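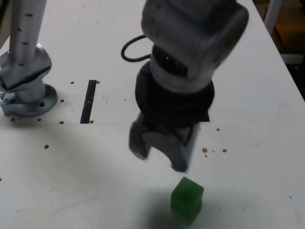

A gripper over a small green cube

How Does a Puppet Theater Work?
Aug 15, 2020
By the Mirkley Playhouse family pages team

Search this site Go

If you have ever sat on a scratchy carpet with your knees up to your chin, watching a fox made of felt argue with a teapot, then you already know the best thing about puppet theater, which is that after a minute or two you forget the fox is felt. You worry about him. You want him to win the argument (or you want the teapot to win, and that's all right too!). So how do the people behind the curtain do it? Get comfortable, because we love talking about this and we may go on a bit.

Let's start with the stage. A puppet stage can be as grand as a little palace with painted pillars, or as plain as a blanket over a clothesline. At Mirkley our small stage is called the Sarmiento, after the street it used to stand on, and it has a wide opening at the front and a long shelf that runs along the bottom of that opening. The shelf is called the playboard. Puppets can lean on it, drum on it, put down a cup on it, or peek over it with just their eyes showing, and that last one gets a laugh every single time.

Now, the puppets themselves. There are lots of kinds in the world, and you'll probably meet 3 of them before any others.
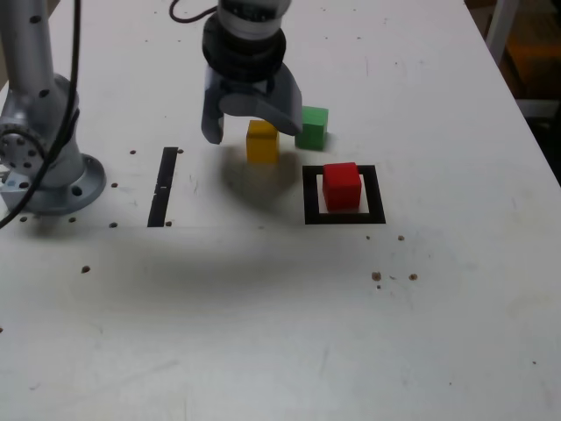 The first is the hand puppet, or glove puppet. It fits over your hand like a mitten with a face. Your pointer finger usually goes up into the head, your thumb goes into one arm, and another finger goes into the other arm. Try it now without a puppet: wiggle your pointer finger to nod, then bring your thumb and middle finger together to clap. You've just done your first bit of puppeteering, and well done! Hand puppets are quick and cheeky and very good at hugging, bowing, and hitting each other with sausages.

The second is the rod puppet. It is held up from below on a stick, with thinner sticks joined to the hands. A rod puppet can make big, sweeping, important movements, so kings and wizards and weather are often rod puppets. Our giant, Wedico, is a rod puppet, and it takes two people to work him, one for his head and his left arm and one for his right arm. They have to breathe at the same time, or poor Wedico looks as if he has the hiccups.

The third is the marionette, the kind with strings. The strings go up to a wooden piece called a control, and the puppeteer tips and turns the control to make the puppet walk. Walking is the hard part. Beginners' marionettes tend to float along like balloons, with their feet an inch off the floor, and it can take months of practice before the feet come down properly and the knees bend when they should. Please don't be discouraged if you try it and end up with a knot. Everybody ends up with a knot.

What about the voices? Sometimes the person moving the puppet does the talking, and sometimes a different actor stands off to the side with a microphone. Either way, there's a trick to making a puppet look as if it's speaking. If the puppet has a mouth that opens, the mouth should open on each beat of a word and close in between. Say "banana" slowly and open your hand on every beat. Ba, na, na! If the puppet's mouth doesn't move at all, then the puppet gives little nods and shakes as it talks, while all the other puppets on the stage keep very still and listen. Your eyes go straight to the one that's moving, and your brain does the rest of the work for you.

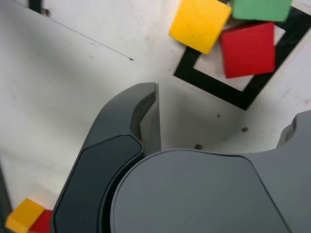
Reading time: 7 minutes

Puppeteers have a saying about eyes, too: look first, then move. If a puppet mouse is going to run to the cheese, she turns her head toward the cheese, waits a tiny moment, and then off she goes. That tiny moment is when you see her thinking.

Our play this season is called Rirkska, and it's the story of a girl who lives at the bottom of a lake and would like, very much, to see snow. The lake is made from long strips of blue cloth, shaken from both sides. When the strips are shaken slowly you get a calm evening, and when they're shaken fast you get a storm, and the puppeteers get very tired arms. The show lasts 50 minutes. There are 30 puppets in it, counting the fish.

Would you like to make a theater at home? Find a big cardboard box and ask a grown-up to cut a window in one side. Hang an old pillowcase across the back so your arms are hidden. For your first puppet, an odd sock will do nicely, with two buttons for eyes. Put the buttons close together if you want a worried sort of puppet, and far apart if you want a dreamy one. Then give it something to want, maybe a sandwich, or a nap, or a trip to the moon, and let another sock get in the way.

Get the Mirkley newsletter! Puppet patterns and show news for families. Enter your email to sign up.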